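A Usthorpe Diary
By the Usthorpe diarist
September
4 min read
12 shares | 3 comments

Half past six, and awake since four. The new pillow has been on the bed nine nights now and I promised myself I'd write down what I thought of it before the return period runs out and I talk myself into keeping it.

It is a Flundberg. It cost £68, and I bought two of them because the second was meant to be cheaper, and then the total at the end was £136, so I'd like to know what cheaper means to them. The box says it "learns" your neck. It is a lump of foam with a dip in it. I've slept on it on my back, on my left side and on my right, and if it has learned anything it is keeping it to itself.

My sister swears by hers. She also swore by the copper bracelet and the vinegar. She rang last night to ask how I was getting on and I said I'd had a bad week, and she said there is always a bad week first. That's a very handy thing for a pillow to have said about it. If I sleep well, it's the pillow. If I sleep badly, it's the pillow working. I asked what it would look like if it didn't work and she changed the subject to the bathroom tiles.
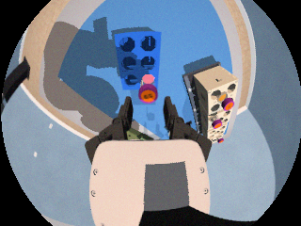 Racks of tubes on a blue work surface.

The website has 2,896 reviews, almost all of them five stars. I read a good many at four in the morning with the lamp on, which I know is the wrong thing to do. Most had been written within a day or two of delivery. "Arrived today, already feel rested" was one. Rested from what? Carrying it upstairs? The few people who came back after a couple of months were a good deal cooler, and one said hers had gone flat on the left and smelled of tyres in warm weather. Mine smells a bit of tyres. I've had it by the open window in the afternoons and the smell is less, or I'm used to it.

Then there is the leaflet. It says that in a study of 2,000 sleepers most reported "improved mornings". It doesn't say who asked them, or when, or what they'd been sleeping on before. I had an improved morning in July when next door's dog went to kennels. I wouldn't put that in a leaflet.

To be fair to it, my neck is less stiff. I noticed on the fourth or fifth day, reversing out by the church, that I could look over my shoulder without turning my whole body like a wardrobe. But I had also stopped reading in the bath that week on account of the boiler, and I always read in the bath with my head jammed against the taps. So which was it? I ought to have changed one thing at a time. Nobody lives like that though, and I wasn't going to go back to lukewarm baths for the sake of fairness. 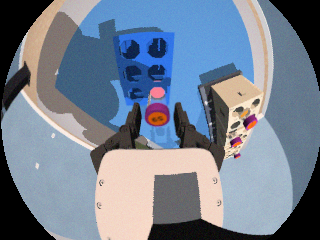 I did try one sort of test. On Tuesday's old pillowcase, the striped one, I put the old pillow back, and had three nights on that, then three on the Flundberg. No, that's wrong, it was two on the Flundberg, as on the third I fell asleep in the chair. The old pillow nights were fine. Up once for the loo, back off again by two. The Flundberg nights were fine as well, apart from the second, when it rained so hard on the lean-to that a sack of gravel wouldn't have slept. I wrote marks out of ten on the back of the gas bill and they're sixes and sevens all the way down. I can't tell from the marks which nights were which without looking at the labels.

Walked down to Vakulenko for bread at eight. The woman in front of me in the queue was telling everybody about a tea called Plivusura that you take an hour before bed. It is from the mountains, apparently, though she couldn't say which. I asked what was in it and she said herbs. I asked whether she slept better and she said she slept deeper. I don't see how she can know that. You'd have to be awake to measure it. She offered to drop a few bags through my door and I heard myself say thank you, that would be lovely, so I suppose that's next.

Rye loaf was underdone in the middle again. I ate it. 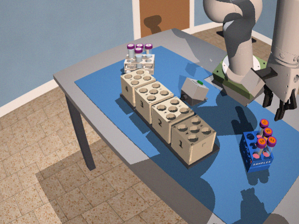 p. 68

Later, after lunch. Slept an hour on the sofa with a rolled-up cardigan under my head and woke feeling better than I have all week. The cardigan is older than the car.

I've got out the returns form. You have to send it back in the original box, with the original bag, and the bag is the kind that's sucked flat at the factory, so I'd like to watch one of their people get the pillow back into it. I knelt on it for ten minutes and got one corner in. There's also a line to fill in saying why you are dissatisfied, and I find I'm not quite dissatisfied. I just don't believe it's done anything.

May send one back and keep one. My sister says that's no good, they work as a pair. I have one head.

Tea bags came through the door at five. They smell of hay. Will try one tonight on the old pillow, and no bath, and leave the window as it was.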